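Tuesday, August 5, 2025
Vernstead field lab, bench notes, highbush blueberry storage trial

Third pull from the cold room this morning. Natália K. had the trays out before I got my coat off, so I can't complain about the start time, though I'd planned to.

We're comparing fruit from the two blocks at Dinumdale: the old block by the ditch and the newer one up the slope that Juraj keeps calling "the good one." He planted it. Same variety in both, same pick day, same clamshells, same shelf. Squeeze test and sugar on every tray, then the shrivel score by eye, which means Yến and I look at a berry and disagree.

Firmness: old block is holding up better than the new one again. I ran the first trays a second time with the probe re-zeroed and got the same order. Juraj asked whether the probe was level. The probe was level. He asked whether the berries were level.

Sugar: nothing to report. The two blocks sit on top of each other and have since the first pull. If anyone at Mikuš wants a sweetness story for their packing line, they'll have to get it from someone else.

Shrivel: still mostly at the stem end. Yến scores harder than I do by almost a full point on the new block. We did one tray blind and then swapped, and she was at least consistent, so from now on her number goes in the sheet and mine goes in the margin. I'm at peace with this.
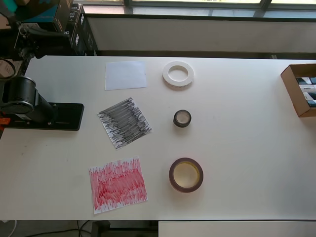 Paper and tape on the white table.

Mold: 3 trays with gray fuzz, all from the bottom shelf. Pulled them and bagged them. Two were old block, one was new, so I'm not reading much into it except that the bottom shelf is where the fan doesn't reach. Natália M. moved the logger down there after lunch. It should have been down there in the first place. I put it on the top shelf in June, at eye level, where it was very easy to read.

The Brelix liners are a separate headache. They fog on the inside within minutes of leaving the cold room, and then you're scoring shrivel through a bathroom window. Tried opening the lids right away, tried leaving them shut until they cleared. Shut is slower but the fruit stays dry, so we're going with shut. Allow 20 minutes per batch and find something else to do.

Phone call with Zuzana Urban at the end of the morning. She wants to know if the new block can go to the long-haul buyer in September or whether it should all be sold close to home. I said one more pull. She said the truck has to be booked either way, and that 3,000 pounds of blueberries won't wait for my error bars. Fair. Told her that on today's numbers I'd send the old block far and keep the slope fruit local. She laughed and asked who was going to tell Juraj.

To do before the next pull:
- wipe down bottom shelf, check drain
- more clamshell labels, the ones that stick when cold
- get the irrigation log for the slope from Juraj (ask nicely, he's had a morning)
- write down how long the fruit sat in the pickup before cooling, both blocks. Natália K. thinks the slope fruit went in last and sat in the sun. If so, the past three pulls have been a very careful study of where Juraj parks.

Trays back in at 2. Door checked, then checked again by Yến.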